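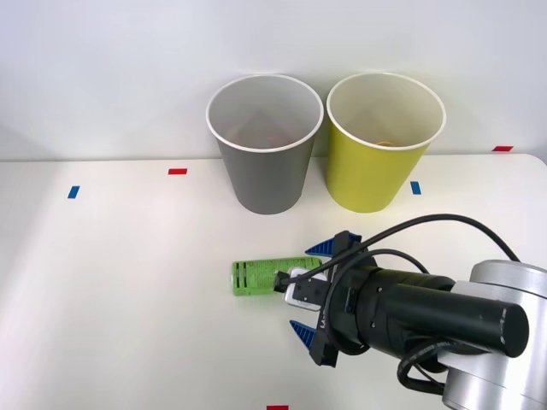
Illano
Montaje mecánico y cableado, taller compartido Skastovo

Taller > Proyectos > Brazo Ikik > Revisiones

Lista de revisión antes de dejarlo en marcha. Mesa blanca, brazo con pinza paralela, vasos al fondo. Hecha el 30 de noviembre de 2024, deprisa, el taller cerraba pronto. Lo que pone PENDIENTE no se toca sin avisar en el cuaderno.

1. Parada de emergencia
OK. Pulsada con el brazo quieto y con el brazo en movimiento, corta las dos veces. El cable de la seta sigue por el suelo — pasarlo por canaleta.

2. Fijación de la base
OK con reparos. Tornillos reapretados. Uno giraba casi un cuarto de vuelta, marcado con rotulador para ver si se mueve. Volver a mirar en diciembre.

3. Cables por la muñeca
PENDIENTE. El grueso hace un arco por encima de la muñeca y vuelve hacia la carcasa plateada. Otros cuelgan por debajo. Con la pinza baja, ojo con que no barran la mesa ni enganchen un vaso. Faltan bridas, de las de velcro, las de plastico ya mordieron una funda en el montaje anterior.

4. Conector pequeño en el soporte de la pinza
OK. Tirón suave, no se sale. Ponerle etiqueta.

5. Dedos azules
OK. Puntas estriadas, sin grietas al tacto. Limpiar con paño seco, nada de alcohol hasta saber qué le hace al material. Recambios en el cajón 16.

6. Rozaduras en el cilindro negro
Marcas claras pequeñas en la tapa del extremo. Superficial. Se apunta y ya.

7. Marcas de cinta en la mesa
Rojas y azules, pegadas. Repasar esquinas con la uña antes de cada tanda. Si se levanta una NO recolocar a ojo, medir desde el borde. La azul de la derecha del vaso verde amarillento es la que más se consulta, cuidado al limpiar.

8. Vasos
El gris y el verde amarillento, al fondo, casi tocándose por el borde. Para la pinza es justo. Probar con más separación. Vaciarlos siempre al terminar, en el amarillento se ve algo pequeño en el fondo.

9. Objetos de prueba
Paquete verde plano: colocarlo tumbado, con sitio libre para los dos dedos. Botella de plástico: tumbada, tapón negro hacia el centro de la mesa. Tapón bien cerrado, comprobar a mano. Si pierde líquido se para todo — hay electrónica debajo de la mesa.

10. Límite de velocidad
OK. Puesto en 263 en el controlador para pruebas con gente cerca. Alguien lo había dejado en 1000, por favor no. Si hace falta subirlo, zona despejada y se apunta.

11. Vista desde la muñeca
OK. Con la pinza abierta entran las dos puntas y queda la mesa en medio. Los dos vasos salen al fondo, el gris cortado por la izquierda. La botella también sale cortada, se ve cuello y tapón y solo parte de la etiqueta. Correrla un poco hacia la derecha para la proxima tanda. 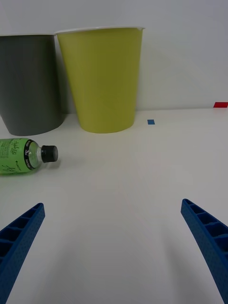 12. Luz
OK. Bastante pareja en toda la mesa. Sombras suaves, no molestan. Persiana bajada siempre, si no por la tarde cambia todo.

13. Registro
Contador de ciclos en 2378 al cerrar la revisión. Copia en el disco del taller, carpeta Oksanen. La copia de la semana pasada estaba vacia, comprobar que abre.

14. Zona alrededor
Sillas fuera del alcance del brazo. Mochilas igual. Falta repintar la línea del suelo, PENDIENTE.

Resultado: apto con vigilancia. Sin vigilancia no, hasta cerrar el 3 y el 14.

Comentario suelto: el destornillador largo no está en su sitio otra vez. Lo necesito para la base.

Entradas relacionadas
- Brazo Ikik: cambio de dedos de la pinza
- Canaletas y bridas, qué comprar
- Carpeta Oksanen: cómo nombrar los archivos
- Normas de uso de la mesa blanca
- Skastovo: horario de diciembre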